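Workshop notebook, Brumport
February, bottle handling, second week

Started at 8:30. Both hand-held grippers checked, pads wiped down, markers still tight on their mounts. Task list for the day is the same as yesterday: pick up a bottle, set it down, turn it over, pass it between two grippers. Target is 200 good takes by the end of the shift. We got well under that yesterday and I would rather have fewer takes than sloppy ones, so I'm writing 200 here as the number Londamport asked for and leaving it at that.

Clear bottles are still the hard case. With light coming from behind, the lower half of the bottle goes faint and the label is the only thing with real contrast. The people on the sorting table at Londamport don't care about this at all. They go by feel and by the sound of the plastic. I tried to write down what "by feel" means in grams and gave up after half a page.

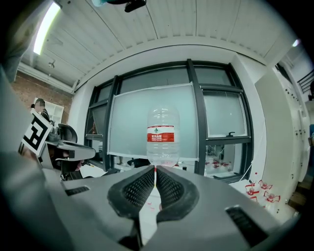 Went back over the notes from the Londamport visit while the batteries charged. The table there has 7 people per shift. Bottles come in on the belt any way up, and somebody has to turn them and stand them in the trays. It is dull work and hard on the wrists, and everyone we talked to said so. They also said it is the one station where you can talk. The belt is slower there and you face each other. Once the Taipe cell goes in, the plan has two people at that end of the line, standing on opposite sides of a guard fence. I don't see anything in the layout about where the other five go, only the word "reassigned" in one box.

Asked Skudau about it on the phone. They do the scheduling software and had assumed the five would move to tray inspection. Tray inspection is a seated job in front of a screen. For a couple of the older workers that might be a relief. For others it will be a long day. Skudau is going to ask the plant instead of assuming, and I'm to remind them next week.

10:50. Rejected a run of 20 takes. The grip was too low on the bottle and it swung during the turn. Nothing wrong with the gripper, I was in a hurry. Changed the instruction sheet to say: close on the label, wait, then lift. The waiting is what the sorters do too. I have it in my notes from the visit as "small pause, all of them do it" and then we left it off the sheet.

11:30. Turning takes. A nearly empty bottle set on its cap has a small footprint and goes over if you let go at an angle. Pads have to open evenly. Two operators working from opposite sides do better if one of them talks through it out loud, so we're doing that from now on. My forearm is tired by the end of a set. I should stop calling this the easy part of the job when people from the plant are listening.

Sent the revised sheet to Londamport with a question: if the cell takes over the turning, what would the people on the table want to keep for themselves?

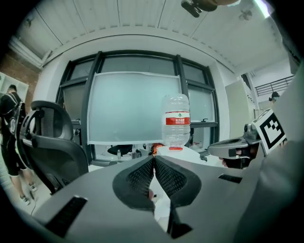 Londamport wrote back before lunch that the table wants to keep the stop button. At present any sorter can halt the belt when something looks wrong, a cracked bottle or a leak, and nobody has to be called. In the Taipe drawings the stop sits on the cabinet by the door and the line lead has the key. They said they can live with the machine doing the turning, but they don't want to stand next to it and watch it crush things for 40 seconds while somebody goes for the key. They also asked for the trays to stay at the present height.

Both seem fair to me. The tray height is easy, it's a setting. The stop needs a change to the wiring and Taipe will quote extra for it. I've put it in the request anyway as required, along with a pull cord on each side of the fence.

They had one more question and I couldn't answer it: who fixes a jam at night? The cell is specified to run with no technician on the late shift. Right now a jam is cleared by whoever is nearest. If that stays the same, those people need training and the training should be paid hours. Passed it on to Skudau with the scheduling notes, no answer yet.

2:15. Back to handover takes. Passing is better after the change to the sheet. Still losing some when the second gripper comes in too high and covers the label.

To do:
Second set of pads, the left one on unit 2 is starting to slip.
Ask Londamport for a box of their real bottles, including dented ones.
Remind Skudau about the five.
Move the handover sets to the morning, before arms get tired.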